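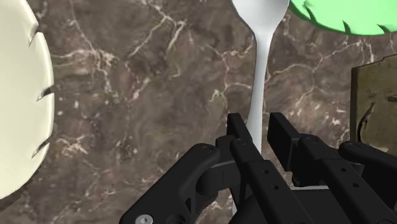 Ka-ming Tseng wrote to me that a grasp should count as a success only when the object is lifted and stays in the fingers for 5 seconds, and that everything else is a failure. I would like to ask if this is a common rule, and if it is enough.

My situation is the following. I prepare a simulated table task with a two-finger gripper, a spoon and some plates. Before I run 500 trials I want to write down the rules, so that another person can repeat them and get the same result. The thin handle makes me trouble. There is a moment when the open fingers are already on both sides of the handle, and my first script marked this as "grasped". I think now it was wrong, but I am not sure which moment is the correct one. Also I don't know what to do if the gripper touches a plate on the way. Is it a failure, or only a note in the log?

Tiina Valtonen
July 16, 2021

Petberg

The rule from Ka-ming Tseng is a good one and I use nearly the same. I would separate the states in the log, because one word "grasped" hides too much:

positioned - the fingers are on both sides of the object, still open
closed - both pads report contact with the object
lifted - the object has no contact with the table
held - lifted, and still in contact with both pads when the time is over

Only "held" is a success. Please keep the other states also, they show you where a failed trial stopped. With a spoon it is quite usual that "closed" is fine and then the bowl end turns down during the lift. You must decide before the trials if this is allowed. In our rules we allow the turning, but the whole spoon must leave the table, the bowl too.

For the plates: write a limit. We say that a plate may be touched, but if it moves more than 8 mm from its start position, the trial is a failure. A rule that says only "no strong contact" will be read differently by every person.

Do not change the rules in the middle. If you really must, give the rules a new version number and start the trials again from zero.

Colis

just lift it and look if it falls down?? for simulation I never needed more

Hasus

I agree with Petberg in most points, I want to add some things about repeating the test.

Save the random seed and the start position of every object with each trial. Write also the version of the simulator and the friction values you used. I once received a result table without the friction values and I could not repeat even one row of it.

Second, report all trials. If a trial crashed or the spoon fell through the table (it happens), give it an own category "invalid" and say how many there were. Please don't delete them silently.

Last, a success in simulation should be called a success in simulation, in the title of the table and not only in a footnote. People copy the number and forget the rest.

Tiina Valtonen

Thank you, I will take the four states and the limit for the plates. The turning of the spoon I will allow, with the same condition as Petberg. My old script I have to rewrite, but it was short.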